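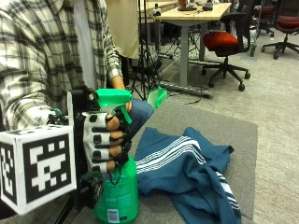
Vustwood > Interviews > Household

3 min read

Simone Prado spent 2 years buying for the cleaning aisle at Zullis, and she doubts most of what its labels say. "Streak-free is a wish," she tells me. I had asked about refills, the latest promise from a trade that never runs short of them. A green plastic spray bottle with a trigger top costs more to make than what goes in it, she claims, so selling the liquid alone ought to be cheaper. Often it isn't.

She kept a list in March. Of 53 refill pouches she priced, six cost more per litre than a full new bottle. "I rang Serska to ask why. They said they would look into it." Have they? "No."

I put it to her that people buy refills to cut waste - surely that counts for something. She half agrees. "If you use the bottle again, fine. Plenty of people buy a pouch and then a bottle as well." She has no figures for that, and admits it when pressed.

What does she use at home? "Washing-up liquid and water. Vinegar on the taps." I remain unsure about the vinegar.

Jul 28, 2023

Contact us | © Vustwood | Back to top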